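Häufige Fragen zur Aufzeichnung von Demonstrationen

Stand: Mai. Gilt für die Zweiarmzellen am Standort Rerthorpe und für die Aufnahmesoftware Bevon ab Version 2. Ältere Aufzeichnungen lassen sich lesen, aber nicht fortsetzen.

Was ist eine Episode?

Eine Episode ist eine zusammenhängende Aufzeichnung von der Startfreigabe bis zum Stopp durch den Bediener. Sie enthält die Gelenkwinkel beider Arme, die Öffnung beider Greifer, die Sollwerte der Bediengeräte, die Kamerabilder und die Aufgabenbeschreibung als Text. Pausen innerhalb einer Episode werden mitgeschrieben und nicht nachträglich entfernt.

Wie viele Episoden umfasst der aktuelle Satz?

Der freigegebene Satz Skendia enthält 456 Episoden. Verworfene Aufnahmen zählen nicht mit, bleiben aber mit Sperrvermerk auf dem Server.

Führt man den Arm von Hand oder fernbedient man ihn?

Beides ist möglich. Im Regelfall wird fernbedient: Der Bediener bewegt zwei passive Führungsarme, die Arbeitsarme folgen in Echtzeit. Beim Handführen sind die Antriebe des Arbeitsarms auf Schwerkraftkompensation geschaltet, und der Bediener fasst am Unterarm an. Der Modus wird nur noch zum Anlernen von Zwischenposen verwendet. Handgeführte Aufnahmen haben keine Sollwertspur und dürfen nicht mit fernbedienten in denselben Ordner geschrieben werden.

Braucht man für jede Aufgabe beide Arme?

Nein. Der unbeteiligte Arm wird trotzdem aufgezeichnet. Er bleibt in der Stellung, in der er bei der Startfreigabe stand, oder wird aus dem Arbeitsraum des anderen herausgefahren. Im zweiten Fall gehört die Ausweichbewegung zur Episode.

Wie sieht der Arbeitsraum während der Aufnahme aus?

Arbeitsfläche grün, Wände hellblau mit Wolken und Sternen, beide Arme auf der Schiene an der Vorderkante. Die Gegenstände liegen verteilt auf der Fläche und werden zwischen den Aufnahmen umgelegt oder ausgetauscht.

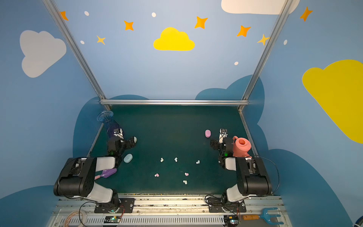
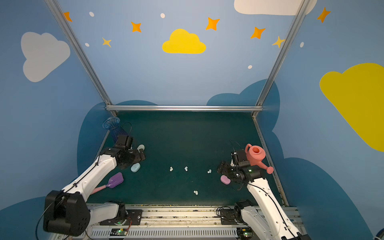 Rechter Greifer mit Gießkanne. 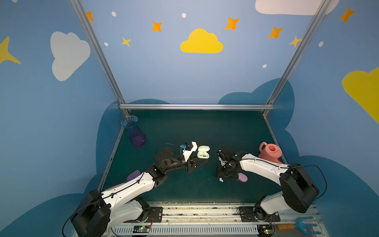

Warum liegen Gegenstände auf der Fläche, die in der Aufgabe nicht vorkommen?

Das ist so vorgesehen. Ein Modell, das nur den Zielgegenstand auf leerem Grund gesehen hat, greift später nach dem Erstbesten. Welche Ablenker zulässig sind, steht in der Requisitenliste. Eigene Gegenstände (Stifte, Schlüssel, Telefone) sind nicht zulässig.

Müssen die Gegenstände immer gleich liegen?

Nein, im Gegenteil. Bevon zeigt vor jeder Episode einen Vorschlag für die Startanordnung an. Er ist ein Anhaltspunkt, auf den Zentimeter kommt es nicht an. Wichtig ist, dass der Zielgegenstand nicht über viele Episoden hinweg an derselben Stelle liegt. Gefäße dürfen stehend oder liegend beginnen. Die Lage ist im Feld „Start“ einzutragen.

Wie formuliere ich die Aufgabenbeschreibung?

Ein Satz im Infinitiv, mit Arm, Gegenstand und Ziel. Brauchbar ist „Mit dem rechten Arm die Gießkanne anheben und links neben die Seife stellen“. Unbrauchbar ist „Gießkanne“. Farben nur angeben, wenn mehrere gleichartige Gegenstände auf der Fläche liegen. Synonyme sind erlaubt und werden beim Export nicht vereinheitlicht.

Wie schnell soll ich mich bewegen?

So, dass der Arbeitsarm ohne sichtbaren Nachlauf folgt. Bei zu schneller Führung begrenzt die Steuerung die Gelenkgeschwindigkeit, und Soll- und Istspur laufen auseinander. Bevon markiert solche Abschnitte in der Zeitleiste gelb. Einzelne gelbe Abschnitte beim freien Verfahren sind unkritisch. Liegt einer im Moment des Greifens oder Ablegens, wird die Episode verworfen.

Zu langsames Arbeiten wird seltener bemängelt, kommt aber vor. Langes Zögern über dem Gegenstand lernt das Modell mit.

Was tun, wenn der Griff misslingt?

Weitermachen, sofern der Gegenstand erreichbar bleibt. Ein zweiter Versuch innerhalb derselben Episode ist erwünscht und wird mit der Kennung „Korrektur“ versehen. Nach 2 Fehlversuchen ist abzubrechen. Rollt ein Gegenstand von der Fläche, ebenfalls abbrechen; während einer laufenden Aufnahme wird nicht in die Zelle gegriffen.

Wie werden kleine oder lose Teile behandelt?

Kleinteile werden einzeln gegriffen. Schieben mit geschlossenem Greifer ist nur zulässig, wenn die Aufgabe es ausdrücklich nennt. Bei Schüttgut genügt als Zielangabe das Gefäß, eine Stückzahl wird nicht geführt. Verstreute Reste dürfen bis zum nächsten Umbau liegen bleiben, solange sie den Zielgegenstand nicht verdecken.

Der Greifer schließt nicht vollständig. Ist das ein Fehler?

Meist nicht. Die Greifkraft ist begrenzt, bei weichen Gegenständen bleibt der Istwert daher unter dem Sollwert. Ein Fehler liegt vor, wenn der leere Greifer nicht auf Null fährt. Dann den Greifer über „Wartung > Referenz“ neu referenzieren. Tritt die Abweichung danach wieder auf, sind die Fingerbeläge zu prüfen.

Ein Arm ruckelt, der andere nicht.

Zuerst die Verbindung des betroffenen Führungsarms prüfen, dann die Kabelführung am Arbeitsarm über den gesamten Bewegungsbereich. Ein Kabel, das in Ruhestellung locker liegt, kann in gestreckter Stellung unter Zug stehen. Die Steuerplatinen an der Schiene nicht unter Spannung abstecken. Bleibt das Ruckeln bestehen, Zelle sperren und Störung melden.

Wann muss neu kalibriert werden?

Nach jedem Ausbau eines Arms, nach einer Kollision mit Abschaltung und nach jeder Änderung an einer Kamera. Ein Neustart der Software erfordert keine Kalibrierung. Die Kalibrierdatei wird jeder Episode beigelegt. Wer sie von Hand ändert, macht die Episode unbrauchbar.

Wer prüft die Aufnahmen?

Die Sichtprüfung liegt bei Ayana Zeleke. Geprüft werden Vollständigkeit der Spuren, Übereinstimmung von Beschreibung und Ablauf sowie der Endzustand. Der Bediener gibt eigene Aufnahmen nicht selbst frei. Das Ergebnis erscheint in Bevon in der Spalte „QS“.

Kann ich eine Episode nachträglich schneiden?

Am Anfang und am Ende ja, in der Mitte nicht. Der Schnitt erfolgt über Marken, die Rohdaten bleiben unverändert. Nach dem Setzen der Marken geht die Episode erneut in die Prüfung.

In welchem Format werden die Daten übergeben?

Der Export schreibt je Episode einen Ordner mit Videodateien, Gelenkspuren und Metadaten. Partner, die mit dem Lader von Petrauskas arbeiten, wählen im Exportdialog das Profil „Zweiarm, absolut“. Relative Gelenkwinkel werden von diesem Lader derzeit nicht unterstützt.

Die Zeitstempel von Kamera und Gelenkspur passen nicht zusammen.

Bei Aufnahmen vor Version 2 ist das bekannt. Der Versatz ist innerhalb einer Episode konstant und wird beim Export mit der Option „Versatz ausgleichen“ korrigiert. Bei neueren Aufnahmen bitte die Episodennummer und die Protokolldatei an Amirhossein Ebrahimi schicken, die Videodateien werden dafür nicht benötigt.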